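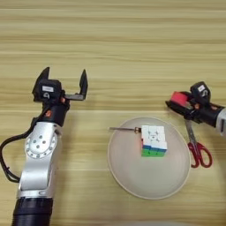

Imad Hattar asked at the end of last week's session why we bother with averages at all, if one bad hole can wreck a card and the average never shows it. Fair point, and I promised him a proper answer, so these notes start there and the putting material gets shoved down to section 3. Sorry if you'd read ahead!

## 1. What a scoring average hides

Take two players on the old course at Grurnau, both averaging the same over a season. Player A makes pars and bogeys all day long. Player B makes birdies, pars and the odd horrible eight. Over 72 holes they come out level, and if you only look at the average you'd pick either of them for your team.

Now put them in match play. Player B's eight costs exactly one hole, the same as a bogey would against a par. Suddenly B is the one I want, and I'd want B first out as well. In strokeplay with a cut after two rounds, I'd lean towards A (though I've been wrong about this more than once, ask anybody who saw my picks for the Dulell Cup).

The word we need is **spread**. Write it next to the average, always. When you hand in your worksheets I'd like to see both numbers side by side, even if the spread is just the best round and the worst round with a dash between them.

## 2. Our data

We're using the Kondel Tour file again. It has 544 rounds in it, all played in August, and every round has hole-by-hole scores, fairways hit, greens hit and putts. It does not have distances for the approach shots, which is a real pity, and we'll bump into that later on.

A few things to watch out for:

- Rounds marked WD are withdrawals. Leave them out of averages but keep them in the file.
- The Darwish course was set up as a par 71 for the final round only. Work in strokes over or under par, or your comparisons will be off by one.
- "Putts" means strokes played from the green itself. A putter used from the fringe doesn't count, and yes, this matters more than you'd think on links courses, where people putt from all over the place.

I've left one error in on purpose. A card has more greens hit than there are holes. Find it, please, and tell me what you'd do about it.

## 3. Putting, and why the putts column lies to you

Right, here's the bit I was looking forward to. Everybody loves counting putts. The commentators read it out, players moan about it afterwards, and I kept a little tally in my own notebook for years before somebody put me straight.

Think about a player who misses nearly every green. They chip up close and hole a short one, over and over. Their putts column looks marvellous! A player who hits every green will have long first putts and will two-putt most of them, so their column looks dull, and they may well be four shots ahead.

So try this. Split each round by greens hit and greens missed, then work out putts per hole for each group separately. On Karim Haddadin's suggestion we did it last year with only the greens that were hit, and the order of the leading players changed quite a lot. Karim had them ranked on the board before I'd opened my laptop, and he'd got two of them the wrong way round, but the idea was a good one and it has stayed in the course.

What we really want is the length of the first putt, and that's where the missing distances hurt. Without them we can't tell a poor putter from a player who keeps leaving it miles from the flag. Keep that in mind when you write up, and say it plainly in your answer.

## 4. Length off the tee

Just a short one. The long par fives at Dulell are where people expect the big hitters to pull away, and they do gain something there, but look at the short par fours too. I was surprised by the gap. Plot one against the other and have a think before you read anyone else's opinion (mine included).

## 5. For next time

Worksheet B, questions 1 to 6. Question 4 is a bit of a slog and you may work in pairs on it. Up to 87 of the rounds have a blank in the fairways column. Treat a blank as unknown, never as zero, and note how many you had to drop.

Hand in by 14th January, on paper or by email, I don't mind which. If your spreadsheet is misbehaving, bring it along and we'll look at it together before we start on bunkers. Reading is chapter 3 of the course pack, up to the heading on wind. Skip the box about handicaps for now, it uses the old system and I still haven't rewritten it.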